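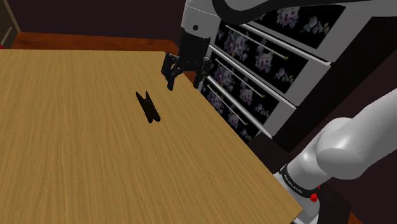 Figure 2. Small black object on a light brown wooden tabletop with fine, straight grain (computer rendering).

4. Where small things are put down

4.1 Background to the household visits

The postal survey described in Section 3 asked people in Lakemdale and Clillilport how often they mislaid small belongings at home. It went to 2,000 addresses. The answers told us which things were lost most often (keys, glasses, hearing aid batteries, bank cards, pill boxes) but said little about the places where they were lost. Most respondents wrote "somewhere in the house" or left the line blank. For this part of the work we therefore visited 30 households and asked people to show us where they usually put things down.

All the visits were made by the second author, Zdeňka Kováčik, and lasted between one and two hours. The first visits took place in August and the last when the clocks had already gone back, so that the later ones were often made under electric light. We did not plan this and it turned out to be useful. Several people told us that they had more trouble in the evening than in the daytime, and could point to the lamp or the dark corner they held responsible.

We use "resting place" for any flat surface on which a person leaves a small item with the intention of picking it up again. The term comes from Šindelář, whose earlier notes on the hallway furniture of rented flats use it more narrowly, for shelves and trays near the front door. We found that too tight for our purposes. In the homes we visited, things were also left on window sills, on the arms of chairs, on top of the fridge, on the edge of the bath and on stairs.

4.2 Surfaces

Tables were the resting place named most often, and the kitchen table was named before any other. Participants gave two kinds of account of it. In the first, the table was where a thing was supposed to be. Post went at one end and keys in a dish. In the second, the table was where a thing ended up when the hands were full, and the person could not always recall having put it there.

The colour of the surface mattered less than we had expected from the survey comments. A black item on pale or mid-brown wood, as in Figure 2, stands out well to most people with ordinary sight, and our participants rarely complained of losing dark things on bare wood. Their complaints concerned patterned oilcloth, newspaper, dark worktops with flecks in them and, above all, other belongings. A retired bus driver in Clillilport put it like this: "It's never under nothing. It's always under something." He kept his spare glasses in the bread bin for that reason.

Participants with low vision gave a different account. For them contrast was the first thing they spoke about, and many had changed their surfaces to suit. One woman had covered half of a dark sideboard with a cream towel and used only that half. Another had painted the inside of a drawer white. A man who had lost most of the sight in one eye said that contrast helped him only when he already knew which table to look at. He wanted fewer tables, and had given two away to his daughter.

Glossy surfaces were disliked by almost everyone in this group. Under a ceiling light, a varnished top showed a bright patch which moved as the person walked round it, and small metal items were easily lost in it. Matt surfaces were preferred, though two people mentioned that they were harder to wipe clean.

4.3 Habits

We asked each person to walk in through the front door as if coming home from the shops and to say aloud what they were doing. Nearly all of them found this awkward to begin with. Some laughed and started again. By the second attempt most had stopped performing and were talking about the bag, the coat, the dog and the heating.

Three habits came up repeatedly. The first was the fixed place: a hook, bowl or shelf which was used every time. People who had one were proud of it and tended to show it to us before we asked. The second was the route, in which a person dropped things at several points on the way from the door to the kettle and collected them again in the reverse order when going out. The route worked well until it was interrupted by a phone call, a visitor or a parcel. The third was what one participant called "the heap", a single pile containing everything. The heap was spoken of with some shame, yet those who used it did not report losing more than the others. They knew where to look, and the search was slow but short in distance.

Living with another person changed all three. In 11 of the households, at least one person said that their things were moved by somebody else, usually in the course of tidying. The person who tidied usually had a system, and could describe it clearly. It had seldom been explained to the other. In one house in Lakemdale a married couple discovered during our visit that each had been looking for the same pair of nail scissors for most of a week. She had been putting them back in the bathroom and he had been taking them back to the desk.

4.4 Trays, dishes and labels

Many participants had bought or been given something intended to help. We saw key hooks, magnetic strips, divided trays and one electronic finder, a Flumik tag, which its owner had attached to her purse. She used it about as often as she used the dish beside the door. The battery had run down twice. She said that the sound was too high for her to hear from the next room, and that she generally asked her grandson to listen for it.

Trays were kept when they were large and shallow. Small dishes filled up quickly with coins, rubber bands, buttons and screws, and the item that the dish had been bought for then went beside it. Dividers were ignored within a short time by most users. We saw a tray with neat labels in which not one label matched what lay above it, and its owner said that she could find everything in it.

Participants were wary of advice on this subject. Several had been told by relatives to be tidier and did not see what tidiness had to do with it. When asked what they would tell somebody else, they gave modest answers: put a lamp by the door, do not buy a patterned cloth, take the coat off last. One said only that it was best to sit down first.

4.5 Limits of the visits

The households were recruited from survey respondents who had ticked a box agreeing to be contacted. They were older than the survey group as a whole, and more of them owned their homes. Families with small children are missing almost entirely, and our account of shared tidying would probably look different with them included.

People may also have cleared up before we came. Several said that they had. We asked them to describe how the table had looked before, and some offered to put things back, but what we recorded in those cases is their own report and we have marked it as such in the notes. The notes were coded by both authors separately. Where the codes differed, the first author, Asmaa Tazi, went back to the recordings and the code was settled by discussion. Most of the disagreements were over whether a chair should count as a resting place when a coat was already on it. We decided that it should.

The wording of the coding sheet was fixed on February 13, 2024, after the last visit, and was not altered during the analysis reported in Section 5.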